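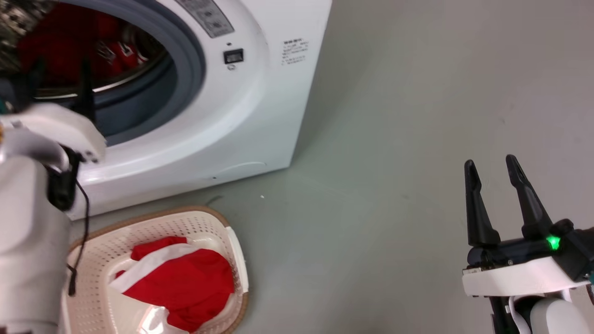

# Pakden Laundry Notes

Reference for the `pakden-laundry` folder: load records, item tags and handling rules for household washing done on a front-loading machine. Maintained by Kiani. Last revised 6/5/22.

## Scope

Covers sorting, loading, unloading and basket transfer. Drying, ironing and folding are in `pakden-linen`. Hand-wash items are excluded.

## Contents

- `loads.csv` — one row per load, 200 rows
- `items.csv` — one row per garment, keyed to `load_id`
- `tags.md` — the 17 permitted item tags
- `care/` — transcribed care labels, plain text

## Fields in `loads.csv`

| Field | Type | Notes |
|---|---|---|
| `load_id` | integer | not reused after deletion |
| `color_group` | string | `white`, `red`, `dark`, `mixed` |
| `program` | string | as printed on the machine |
| `basket` | string | `open` or `lattice` |
| `gasket_check` | boolean | true if the door seal was checked after unloading |

## Conventions

Color group is set by the dominant fabric. A red garment with white trim is `red`. Prints with a dark ground are `dark`, even when washed with reds; in that case the load is `mixed` and the item keeps its own tag.

Socks are entered as single items. A pair is two rows with a shared `pair_id`.

Anything found in the fold of the gasket after a load is closed goes back to the same `load_id` with `late = 1`. Do not open a new load for it.

Basket type refers to the wall only. Perforated plastic counts as `lattice` whatever the rim or handles look like.

## Known problems

- Loads before September have no `gasket_check` value. Treat blank as unknown — not false.
- 11 care labels were illegible and are stored as empty files.
- `program` spelling varies between the Cuvex and Sterkness entries. A mapping is in `tags.md`, section 2.

## Changes

Corrections go in `items.csv` first, then rebuild `loads.csv` with `make loads`. Manual edits to `loads.csv` are overwritten on the next build.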